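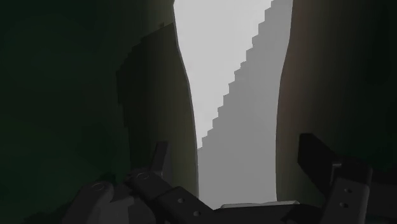
How often does the gripper on a kitchen handling cell need its fingers realigned?

At the Skudau cell the interval is now 1,640 cycles, or sooner if the finger gap reads outside its limits at the start of a run.

June 11, 2018

Fatley has issued a revised setting and care procedure for the gripper used in its Skudau kitchen handling cell. The procedure replaces the October edition and applies both to the physical cell and to the simulated copy in which every change is tried first. Operators should stop using the earlier edition.

The cell consists of one jointed arm with a parallel gripper, standing beside a worktop. Its work is picking up flat utensils, which leave little height for the fingers to close on. A small error in finger height or squareness matters more in this job than it would with taller items.

Under the new procedure, the fingers are opened fully and their mounting screws checked before any offset is changed. The gripper is then closed on a 10 mm gauge block and the reading is stored. If the two fingers don't meet the block together, the screws are slackened, the fingers are squared against the block, and the screws are tightened again in two passes. Height is set last, with the gripper pointing straight down over the worktop.
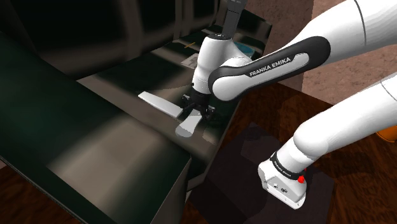

Changes to the checking routine

The height check is now made at 33 points on the worktop. The previous edition used a single point near the arm, and errors at the far side were sometimes missed. Readings are entered in Gidoleo, the maintenance record software supplied by Doucet, which compares them with the last accepted set.

If a reading falls outside the limits, the arm is returned to its rest position and the finger setting is repeated from the first step. Offsets must not be altered to hide a loose finger.

In trials on the simulated cell, 94 per cent of settings were accepted at the first attempt. The remainder were accepted after the screws had been retightened. Figures for the physical cell will be published when a full service period has been recorded.

The revised procedure is available to existing Skudau users on request from Fatley's service desk. Gidoleo users will need to load the new check sheet before entering readings.

This website uses cookies to improve your visit. By continuing to browse you accept our use of cookies. Accept | Manage settings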